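Equipment Planner, Kitchen Automation (fixed term)
Plernum, Ustcombe

Reports to: Dalia Ghoneim, Head of Purchasing
Posted: 6 Mar 2018

Plernum runs kitchens for care homes and sheltered flats. Over the past year we have been offered robot arms by more suppliers than we care to remember, and every one of them has a slide saying the machine pays for itself. We have yet to see the working behind that slide. We are looking for someone who will ask for it, check it, and tell us plainly if we should keep our money.

The proposal furthest along is called Totum. It would put a single arm beside the worktop in the small shared kitchens, to pick things up, put them down and hand them over. So far the case for it rests on simulation. Asmaa El Khatib on our technical side builds the test kitchens and runs the arm in them, and she will be the first to tell you that a rendered worktop is kinder than a real one. A typical trial has a small red and white item, a compartment tray and a bit of clear marble to work on.

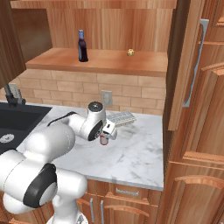

What the job involves

You will write the equipment plan and the budget for Totum, from first purchase to disposal. We want the full cost: the arm, the gripper, spare fingers, mounting, electrical work, insurance, training, servicing, and the hours staff will spend standing next to it. Quotes that leave any of this out go back to the supplier.

You will go through the list of 406 kitchen tasks drawn up by Lahcen Saber and mark which ones an arm would have to do before it was worth buying. Our guess is that the list will shrink a good deal. If it shrinks to nothing, write that down and send it to Dalia.

You will also sit in on simulation runs. The test kitchens are modelled on the sort of room we manage, with a sink let into the counter, a tiled wall with sockets, wooden cupboards above and below, and an open shelf at the back with a bottle on it. Look at where the arm stands and think about who else needs that space.
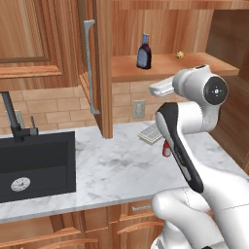 A resident making tea will not wait for a machine to finish, and a plan that assumes she will is no use to us. Nor do we want reach figures copied from a brochure. Take the drawings, take a tape measure to our kitchens in Ustcombe, and see if the two agree.

Who we are looking for

You have bought or budgeted for equipment before – catering, hospital or factory, we don't mind which – and you have turned at least one purchase down. You can read a service contract to the end. You do not need to program a robot. Enthusiasm for them is fine so long as it survives a spreadsheet.

Terms

The post runs for 11 months, with a break point in June when the first budget goes to the board. There are over 300 kitchens on our books, and you should expect to visit a fair few of them. Travel is paid. Previous or current employees of Shawky, the supplier on this bid, should say so when applying.

How to apply

Send a CV and no more than 2 pages on a piece of equipment you think was a waste of money, and how you would have spotted it beforehand. Géza Dudás and Samah Metwally will read every one. Please leave out the word "transformative".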